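Monday, January, after lunch

Table day at last. Rocío and I had been promising each other since before the holidays that we would sort out the dining end of the room, and with Dayana in to help we finally got going. The grey cloth is on the big rounded table now, over the blue one. It still won't lie flat, I'm afraid -- I smoothed it twice and the creases came straight back, so if anybody has an iron at home, please bring it in!

The pot with the glass lid can stay at the far end for now, and the chopsticks are out on the cloth ready for place-setting practice. The long brown one and the darker one don't match, so Nayeli is going to look for a proper pair. 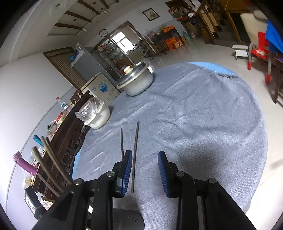 Next job is the top of the carved cabinet, which has collected far too many bottles and packets over some 18 days. Teodoro wants it cleared by 2, bless him. I'd settle for half.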